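Imprimir | Enviar por correo
Tiempo de lectura: 2 min

Taller Basance, apuntes de la sesión 4: enseñar a mano

Bueno, seguimos con lo de recoger la mesa, que la otra vez nos quedamos a medias. Teleoperamos los dos brazos a la vez, uno con cada mano, y al principio cuesta (¡a mí me costó muchísimo!). Id despacio en la bandeja redonda, que hay vajilla y restos de comida muy juntos.

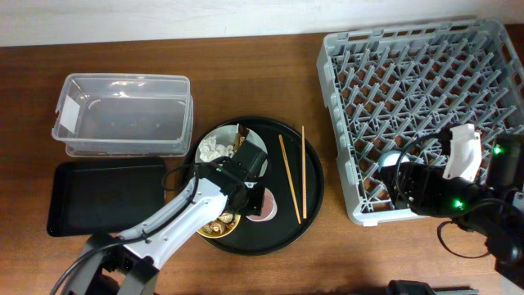 ¿Cuántas demostraciones hacen falta para una tarea así?
Depende de lo que variéis la colocación; nosotros grabamos 286 y descartamos 122 por titubeos del operador.

Un consejo mío: antes de grabar, decidid el orden y no lo cambiéis. Yo empiezo por el bol, sigo con los vasitos y dejo los palillos para el final, que son lo más traicionero. Y abrid bien las pinzas antes de acercaros al borde.
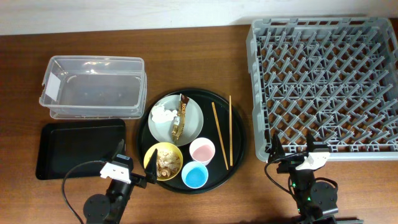

Tzanetos comentó en el foro que él no tira los titubeos, que los guarda aparte porque al robot también le viene bien ver cómo se corrige un agarre torcido. Probadlo y me contáis, ¡tengo curiosidad!

Para la próxima, traed leído el capítulo de Retila sobre retardo en el mando.

Este sitio utiliza cookies. Aceptar | Configurar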